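Kotmont Rack: wrist-view demonstrations for bowl placement

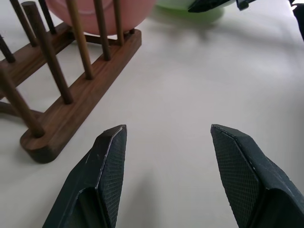 Kotmont Rack holds 800 teleoperated episodes of placing bowls in a wooden dish rack. Policies are trained from wrist views and joint states, with no depth input.

Splits: 67 episodes are held out for validation. The rest are for training.

Baseline: action chunking, chunk length 8, averaged over 7 seeds. Report success per bowl, not per episode.

Known issue: gripper width is logged one step late in episodes recorded before September.

Maintainers: Bo-ram Sung, Lamai Kaewsai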